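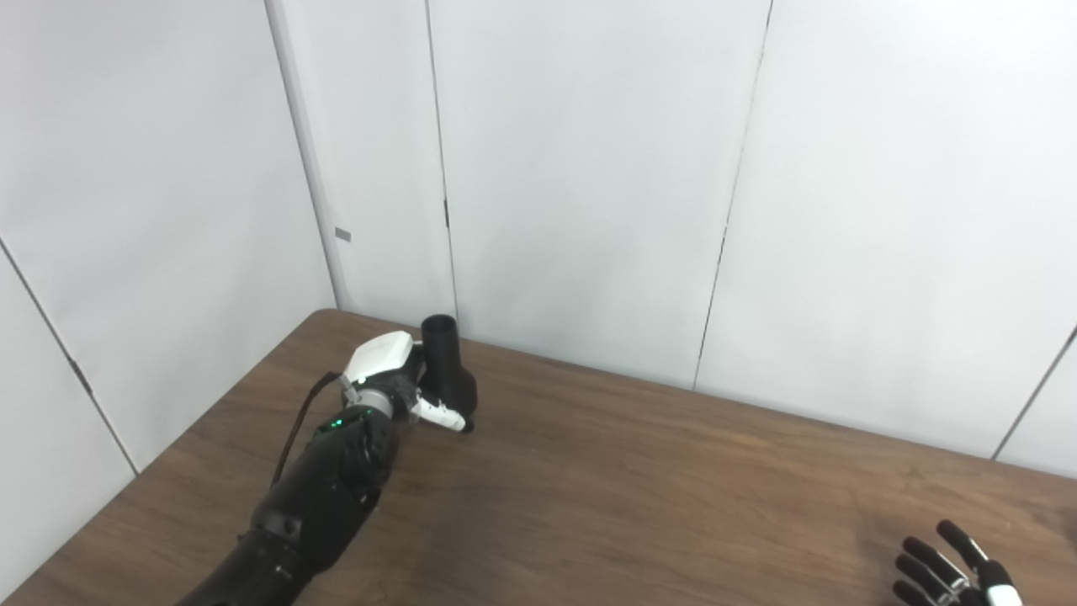 One former night clerk told us on the way out that the job was fine, it was the hours between two and five that wanted a word with the manager. We have taken this under advisement and kept the hours.

Night Desk Clerk, Umside Guesthouse
Posted 29 Nov 2021

Umside is a guesthouse with 31 rooms, an elevator that is usually in the mood, and a boiler we speak to politely. We need someone at the front desk overnight. The last clerk left in September to work days at the Ruvia, where we hear they have carpet.

What you'd be doing
Checking in late arrivals, including the ones who swear they called ahead
Answering the phone in a voice that suggests you were awake
Setting up the breakfast room before you leave
Walking the halls every 3 hours and writing it in the book
Explaining the parking, which can't be explained

Hours and pay
Shifts run eight hours, four nights a week. Pay is hourly with a night rate on top, and we'll tell you the number on the phone before you waste bus fare. Breakfast is included. So is the coffee, for what that's worth.

What we're looking for
Some desk experience, or a long history of dealing with tired people. Our booking system is Stavex, which takes nearly 8 shifts to learn and longer to forgive. Training is paid.

To apply, send a short letter to the Umside front desk or drop it at the Kolev Street entrance. Please don't ring the night bell. There's a vacancy.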